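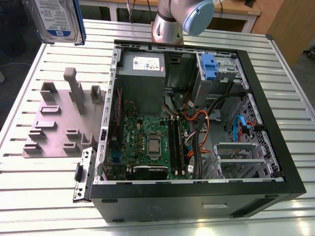
A Dell tower on its side with the panel off.

Is it worth opening an old desktop?

14/08/2026

Every few months somebody tells me that an old office tower is a bargain waiting for a bit of love. Open it up, they say, give it a clean, put in a new drive, and you have a computer good for years. I have heard it from friends, from forum posts, and in May from a column on the Zenstead site that promised a "like new" machine for the price of a takeout dinner. I don't believe most of it.

I will grant the first part. These machines do open easily. The side comes away, you lay the tower down, and there it all is: power supply, board, processor, memory, the drive bay with its blue latch. Compare that with a thin laptop that has been glued shut and you can see why people get sentimental. I get a little sentimental myself.

But being able to see a part doesn't mean you can do much with it. The big office brands have a long habit of using their own shapes for boards, plugs and power supplies. You find that out after you have bought the standard one. A repair shop called Triantafyllou, a short drive from me, keeps a shelf of parts customers ordered online and couldn't fit. I asked if they ever sell any. They gave me a look.

Then there is the wiring. Fans of these old towers talk about "room to work," and I wonder which towers they mean. The power leads have to cross the board to get anywhere, and they cross it right where your fingers need to go. Want to change the memory? Hold the bundle back with one hand and press with the other.
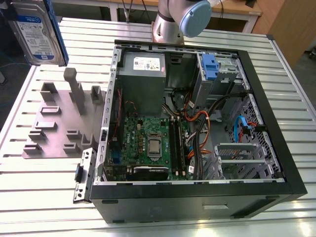
Power leads looping down past the memory slots, with a WD hard drive standing at upper left.

The drive is where the bargain talk gets loudest. Swap the hard disk for a solid state one and the thing flies, supposedly. It does start faster. It also still has the same processor, the same fan noise and the same appetite for electricity. The refurbisher Droltach asked me $400 for a tower with a new drive and "full interior service." I asked what the service covered and was told dust.

Senix, which runs the recycling drop-off in my county, says it took in 3,270 desktops last year and sent 2,449 of them straight to scrap. People quote that as a scandal. Maybe it is. I would want to know how many had a decent second life in them before I got angry, and that number isn't on the sheet.

I kept my own tower going for 18 months past the point of sense. If you like the work, fine, clear a table and take the panel off. Just don't tell me you're saving money.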